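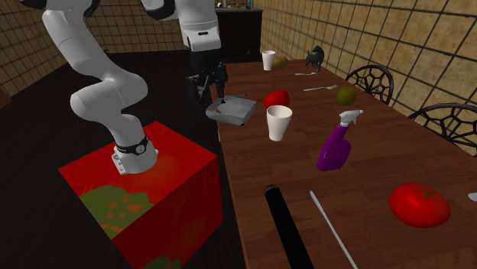

*A robot arm on a red pedestal next to a long wooden table.*

**Gargate Cricket Club signs all-rounder Carleen Brunton for the new season**

GARGATE - Gargate Cricket Club has signed all-rounder Carleen Brunton on a deal that runs for 3 seasons. She joins from Zaveck and will be available for the opening round of the Trestex Twenty20 League in December.

Brunton, a left-arm seamer who bats in the middle order, leaves Zaveck with 2537 runs in all formats. She captained the side for her last two seasons there and took the new ball in most of its home games.

"I had a good run at Zaveck and I'm grateful for it," Brunton said. "Gargate wanted me to bat at five and bowl through the middle overs. At Zaveck I was opening the bowling and coming in at seven, so it's a different job. I'm looking forward to it."

Head coach Jayson Manalastas said the club had been looking for a left-arm option since the end of last season.

"We were short of overs from the eighth to the fifteenth, and teams got away from us there," Manalastas said. "Carleen bowls a heavy length and she doesn't mind bowling into the wind. She also gives us a left-hander in the middle, and we didn't have one." 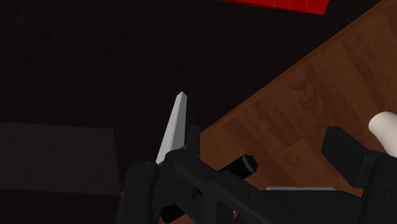
Manalastas confirmed that Değirmenci will stay on as captain and keep wicket. The vice captain will be named after the preseason matches. Two players from the academy have moved up to the senior squad, which now stands at 19.

Gargate finished fifth last season and missed the playoffs on net run rate. The club lost three of its last four games, two of them in the final over.

Preseason training begins in November with evening sessions at the main ground. Gargate will play two warm-up games away from home - both 20 overs a side - before the league starts.

Season tickets are on sale now at the club office and at the gate on match days. The ground holds 2000 people, and members can reserve seats in the east stand until the first home game. Children under 12 get in free with an adult.

Match times will be posted when the league releases the full schedule.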